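4.3 Where the hanging things go

I'll admit I fell for the utensil stand right away! It's a simple thing (a round steel base, one tall pole, hooks fanned out at the top), and in our survey of 29 kitchens it kept winning people over. 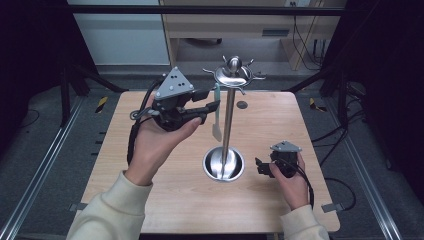
Rekha Bhatia and I asked folks in Hirnbridge what they'd hang first, and most said the spatula, then changed their minds twice.
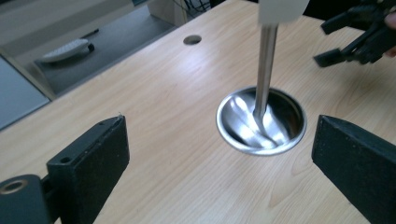

The pole matters more than we guessed, and Sushil Yadav wants a whole chapter on it. I'd settle for a paragraph, plus the hook ratings in Table 3. 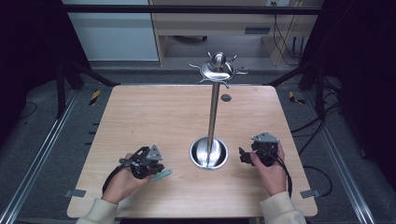

Figure 4. The stand on a light wooden tabletop.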